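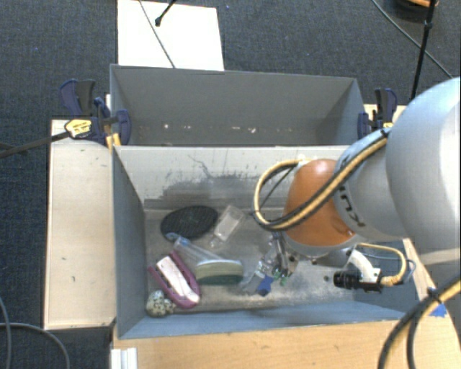

Figure 3. Sorting cell during a picking run. The gripper is lowered into the front bin; the rear bin is empty apart from small debris. Clamps hold the bins at their outer sides.

4. Operating Rules for Shared Bin-Picking Cells

4.1 Scope

The rules in this section apply to every cell that contributes trials to the Sterar protocol. They cover the physical layout of the cell, the preparation of the object set, the conduct of a run, and the record kept for each attempt. They do not replace the risk assessment that each site must complete under its own national law, and they set no limits on the choice of arm, gripper, or grasp planner. A first version was circulated among the participating sites in March. The present text includes the changes requested by the Selholm and Mosquera laboratories.

4.2 Fixing the bins

Bins shall be held in place by mechanical means for the full length of a run. Bar clamps applied from the outer sides, as in Figure 3, meet this rule. Adhesive tape alone does not. In the pilot phase, the Mosquera site placed its bins on a rubber sheet without clamps, and small shifts built up whenever the fingers touched a wall. The planner continued to use the original bin position, and later attempts in the same run could not be compared with earlier ones. Those runs were withdrawn.

Clamp handles and bars count as obstacles. They shall be entered in the collision model with their true height, and the model shall be checked again whenever a clamp is removed and refitted. Wear on the bins, including scratches and stains, is allowed. Sites should not replace a bin only because its surface is marked, as a depth or color method that fails on a marked floor is of limited use outside the laboratory.

4.3 Cables and wrist-mounted devices

Cables that follow the arm shall be bundled and fastened at one or more points above the wrist. Enough slack must be left for the wrist to turn through its full permitted range. A free loop near the last joint is acceptable if the operator has driven the arm slowly to each corner of both bins and confirmed that the loop does not enter either bin or catch on a clamp. This check is repeated after any change to the tool.

Any device carried on a bracket at the wrist shall be treated as part of the tool. Its outline must be included in the collision model, together with its connector and the first bend of its cable. Several sites had modeled the device body but left out the cable, and this was the most common fault found during the site reviews.

4.4 Object sets

Each run uses objects drawn from the common list, which holds 14 categories. A set must include at least one transparent item and at least one item that changes shape under light pressure. Crumpled plastic is permitted and shall not be smoothed out before a run. Objects are tipped into the front bin and left as they fall, even when they gather on one side. The operator may not separate items that touch or overlap.

Objects that break, leak, or shed material are taken out of use at the end of the run. Small debris left in a bin is removed between runs, never during one.

4.5 Conduct of a run

Once a run has started, no person may reach into the cell unless the arm has been brought to a protective stop. An attempt begins when the gripper crosses the plane of the bin rim and ends when it crosses back, with or without an object. If the operator stops the arm in between, the attempt is recorded as interrupted and is kept in the log. Deleting interrupted attempts is not allowed under any condition.

4.6 Records and compliance

Logs are stored in the Prollix format, with one entry per attempt and a separate entry for each protective stop. The review covered 1,409 attempts submitted by the participating sites. Of these, 1,166 met all of the rules above and were accepted for the analysis in Section 5. The others were excluded, in most cases for an incomplete collision model or a missing record of the cable check. Sites must submit at least 900 attempts before their results are listed separately; until then, their accepted attempts are reported only in the pooled figures.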